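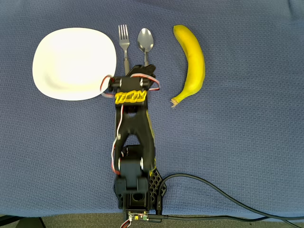 I got to Fildale twenty minutes early and Manolis Margaritis had already started lunch without me. He waved a fork at the chair opposite and carried on talking to the kitchen in Greek, so I sat down and ate his bread.

If you've been round this way in the last few years you'll know Mavromatis, the little place he runs on the corner past the chemist. If you haven't, it's 25 seats, one toilet, and a lamb dish I've been boring my friends about since September. He doesn't take bookings for fewer than six and he won't do chips. I asked him about the chips first, to get it out of the way.

"People think I'm being a snob," he said. "I love chips! I eat chips at home. But I've got one fryer the size of a shoebox and it's for the courgettes."

Fair enough (the courgettes are very good).

He didn't set out to cook for a living. He came over to do accounts for a shipping office, stuck at it for 9 years, and says he can still tell you what a container cost to hire in any given winter. The restaurant started when his cousin had a lease she couldn't get out of. "She said, just keep it warm for me until spring. So I made soup. That was the whole menu, soup and what you had with soup. And then spring came and she didn't want it back."

How much did he have in the bank? He laughed at that and then told me to the pound, which I suppose is the accountant in him. It was £2,947. Most of it went on a second-hand oven from a bakery called Zukier that was shutting down, and the oven is still there, with a door you have to lift and kick at the same time. He let me have a go. I've got the bruise.

Faisal Ghumman came out to join us at that point, wiping his hands. Faisal has cooked alongside him for most of it and is much the quieter of the two, though he warmed up once we got on to suppliers. I'd wanted to know where the white cheese comes from, the crumbly one that goes over the beans, and I'd assumed it was Greek.

"It's from Pututska," Faisal said. "Everyone assumes. It's a farm shop up the valley, they do it in brine for us. We tried four or five before that and they all went to rubber in the oven."

"Six," said Manolis.

"You weren't there for the last one."

They went on like this for a while and I lost track of whose cheese was whose.

What I'd really come to ask about was the Sunday table, which I'd heard about from a neighbour and only half believed. Once a month they shut to the public, push everything together and cook for whoever lives on the street. You pay what you like into a jar. Manolis got a bit shy about it, which surprised me after an hour of him shouting.

"My mother did it," he said. "She had a long table and a lot of opinions. I've only got the opinions, so we push the small ones together."

Does it lose money? "Oh yes," said Faisal, before Manolis could answer. "Every time. But the washing-up gets done by other people, so I don't mind it."

I asked if they'd ever want somewhere bigger, and they both looked at the oven. Manolis said a man had offered him the old bank on the high street, with space for 2 kitchens and a bar, and he'd gone to see it and come home with a headache. Faisal would have taken it. They'd clearly had this one out before, so I asked about pudding instead and was brought the orange cake, still in its tin, with two spoons.

They open at half past five, and the lamb is usually gone by eight.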